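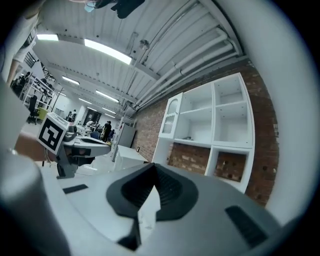

Notebook, August, Falville workshop. Morning started 9.20.

Plan for today was agreed with Shona Rutherford before the break: leave the towel folding for a while and go back to putting things away on shelves. The tall white unit by the brick wall is good for this. It has open compartments of more than one size, and the one with the glass door we do not use yet. Doors are a different problem and I want one problem at a time.

Hand-held recording first, then training, then the arm. We have now 3,156 good recordings in the shelf set. Of these, 800 are mugs and bowls, 400 are folded cloths, and the rest is mixed small objects from the box that Rochelle Cosgrove brought. I would like more cloths. The policy trained last month on the Vollix arm places a mug well if the shelf is at chest height. At the low shelves it comes in too steep and the wrist touches the panel above. Rochelle thinks this is because we people bend our knees and the arm has no knees, so we recorded a movement it cannot copy. I think she is right. For the low shelves I ask everybody to keep the elbow high and come in flat, even if it feels unnatural.

White panels are glossy and the ceiling lights make reflections in them. I was afraid of this for the position tracking. Checked the first batch with the Hurkell software: tracking was lost in 7 recordings, all of them with fast turning at the start. So the speed is guilty and the gloss is probably innocent. To be repeated in the evening when it is dark outside.

Two hands: we tried the handover again, left gripper gives the cloth, right gripper takes it. With people holding the grippers it goes nicely after some practice. On the machine the left one opens too early and the cloth falls. Shona proposes a short pause before the release, written in by hand. I do not like it much, but it is a quick test and we should do it.

A visitor from Chamoun asked at lunch if this can tidy a kitchen. My answer was no. It can put a mug on a shelf which it has seen many times, slowly, when somebody has cleared the space before. A child of six is faster. For the shop floor I am more hopeful, as the bins stay where they are and the parts are all alike.

To do:
Wipe the finger pads before each session, dust changes the grip.
Ask Rochelle for thicker cloths.
Cable of the left gripper: fix it with tape along the wrist.
Low shelf, flat approach, new folder name please, do not mix with the old ones.

Stopped at 17.40. Batteries on charge.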